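Lakanard Wandfolie Ornomel, selbstklebend

Dekorfolie für glatte, trockene Untergründe in Wohnräumen, Regalen und Nischen. Rückseite mit Hilfslinien, rückstandsarm ablösbar. Rollenbreite 32 cm.

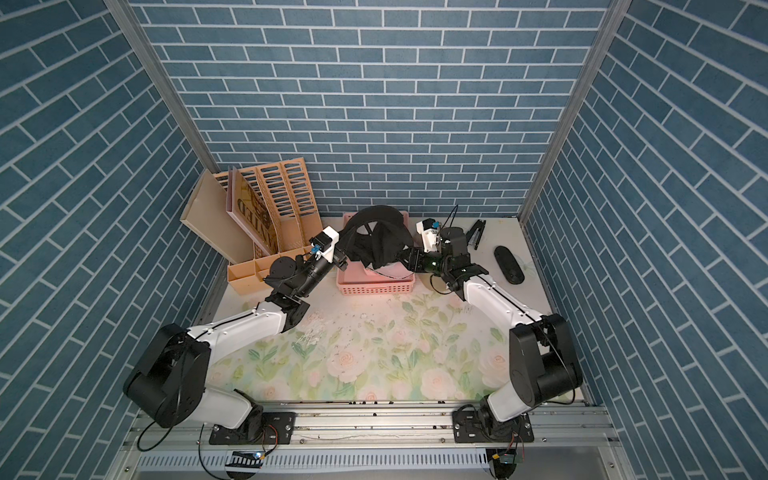
Blaues Ziegelmuster mit weißen Fugen, Boden mit Rosenmotiv

Verarbeitung: Untergrund entfetten, Bahn von oben ansetzen und mit dem Rakel ausstreichen. An den Stößen 2 cm Überlappung einplanen. Frische Wandfarbe muss 8 Wochen durchtrocknen.

Passend aus der Serie Malik: Kantenband und Rakel. Baseballkappe in Beige mit schwarzer Stickerei im Fanshop.
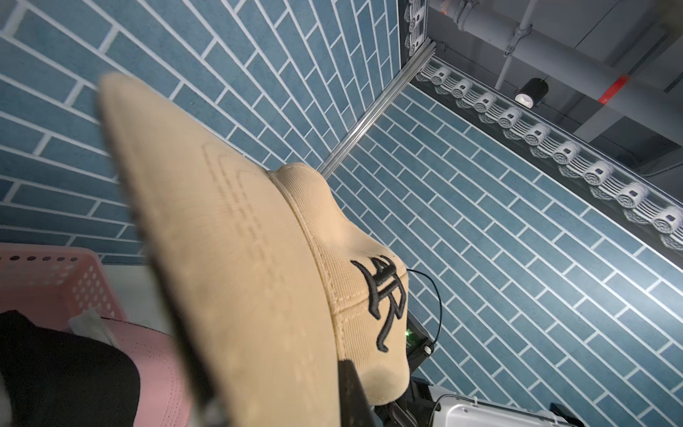 Lieferung und Rückgabe
Versand ab Lager Grindosico. Zugeschnittene Ware ist vom Umtausch ausgeschlossen.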